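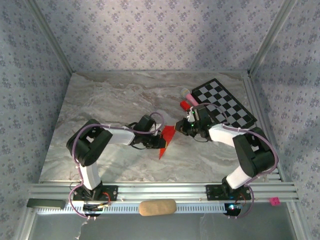 Revathi says the Idus walk starts in the wrong place, and that a reader coming off the train will never find the fish steps if we send them out by the front doors. She wants the rear exit, past the bicycle racks and under the road. I walked both after lunch. Hers is shorter and has signs. Changed in the draft.

July, route notebook, Povia guide, second edition

Walk 4, Idus quarter. Status: rewritten as far as the dye yard, rest still from the first edition.

Text for the opening now reads: "Leave the station by the rear exit and take the underpass. At the top of the ramp turn left and keep the canal on your right until the second footbridge." Tested on Daranee, who had not been there before. She took the first footbridge. She said the first one is so low and narrow that she counted it, then decided it was part of the lock, then crossed it anyway. New wording: "pass the lock, then cross at the iron footbridge." Needs another test with someone who hasn't read this page.

Fish steps. The old text says they were cut for the women who cleaned eels. Margareta can find no source for that earlier than a hotel leaflet. The town archive has a drawing with the steps on it, labeled only "lower stair." I have taken the eels out of the main text and left one line saying that local people tell it this way. Margareta would drop it altogether. Leaving it for Ilídio to decide when he does the read-through.

Dye yard. Gate was open, courtyard fine to enter, upper gallery now private. Take out the sentence about the view from the gallery. The color stains on the drain channel are still there and are the better thing to look at anyway. The bell by the gate rings in somebody's kitchen, so the text should tell people not to use it.

Chapel of the ropemakers. Closed both times I tried. The card on the door gives a phone number, which rang out. Domnica knows the woman with the key and will ask whether she minds being mentioned in print. If she does, the chapel goes in as an outside stop only, with the carved knots over the door. They are hard to see in the morning with the sun behind the roof. Add "best after noon."

Café on the corner of Arnen street has changed hands and no longer does the plum dumplings we recommended. Coffee all right. I'd cut it to an address. Domnica wants a replacement stop there, as it's where people start to get tired. Candidates: the bakery opposite (no seats), the reading room (seats, no food). Could suggest one and then the other, if the reading room allows it. Ask.

Distances. The first edition gave this walk as 4 km. Ilídio's track came out at over 6, with the detour to the water tower included. Without the tower I don't know yet. The old figure was probably measured off the map in straight lines, so the other walks may be short as well. Recheck walks 2 and 8 before we touch the rest, those being the ones readers complained about.

Map. Manole sent the new base map. Street names are readable at print size now. Three things to send back:

The underpass is drawn as a road crossing.
The iron footbridge is missing.
Arnen street runs one block too far and goes through the school.

Also asked them whether the stop numbers can sit beside the route line and not on it. On the proof they hide the corners, just where you need to see which way to turn.

Photos of the steps came out too dark. Retake from the opposite bank.

Still open: key for the chapel (Domnica), eel line (Ilídio), reading room (me), second test of the opening (Daranee is asking her cousin). Margareta has the archive drawing on loan as a scan and wants to know the credit line before she files it. I said to copy the wording on their form exactly, including the comma.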